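Home | Sites | FAQ | Contact
Search this site Enter keyword Go

Two-arm cell at Gullport: staff FAQ

Does the cell replace anyone?
No. Brevero keeps the same headcount through May. Two people per shift move from handling black trays to inspection.
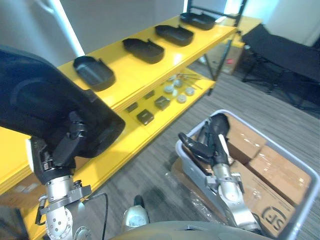

The move comes with 20 hours of paid training. Pay grade stays the same.

Who restocks the yellow bench?
The line lead, at shift start and after each break. Stop the cell first — pausing it from the screen is not enough.
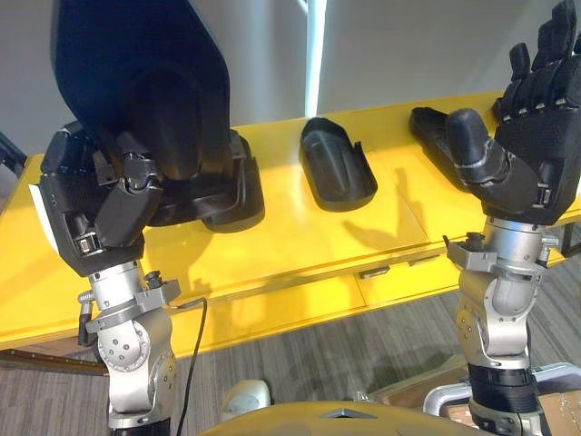
What if a part is dropped?

Leave it. Press stop, wait 15 seconds, then pick it up and log it in Todier.

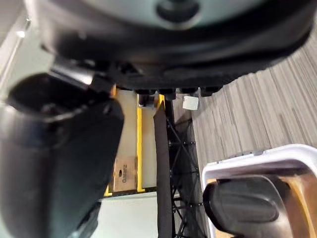
Logging takes roughly five minutes. Drops do not count against your shift's output.

Can I refuse the new role?
Yes. Tell your lead within 30 days and you keep your current station — or an equal one at Wihongi. 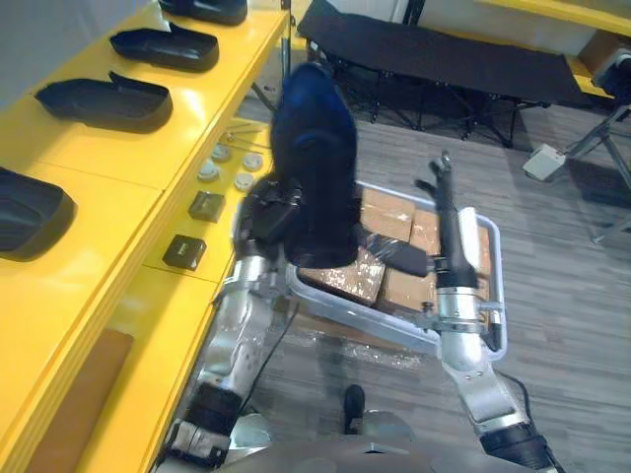
Dinesh Amarasinghe

Questions not covered on this page go to Manaia Quinlan in operations. Last updated Jun 9, 2018.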